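Sunday, 3 p.m.

Rain all day, so the garden had to wait and I finally got on with planning the trip. Three nights in Kadthorpe, then the slow train over to Tallalwood, and I still can't decide if we should squeeze Ralia in between (the bus is 20 dollars each way, yikes). I made soup and then forgot to eat it until it was lukewarm. 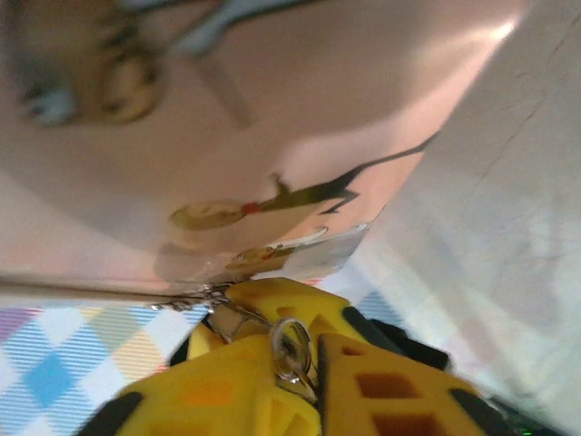 Anyway, the guesthouse wrote back! They want 400 for the whole stay, breakfast included, and they'll let us drop our bags early. I said yes before I could talk myself out of it. Now I need walking shoes that don't pinch.

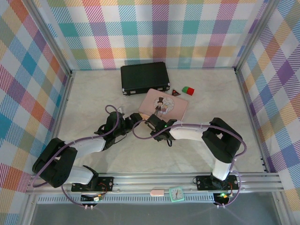 Packing is where I always fall apart. I start with good intentions and end up sitting on the suitcase. What I'd love this time is something like that little black case with the two silver latches, flat and neat and too small for my "just in case" sweaters. I'd probably still try to stuff a sweater in it. I started a list and got as far as socks, then spent 20 minutes reading about the bakery on Zoëga Street, which opens at six. Shoes tomorrow, if it stops raining.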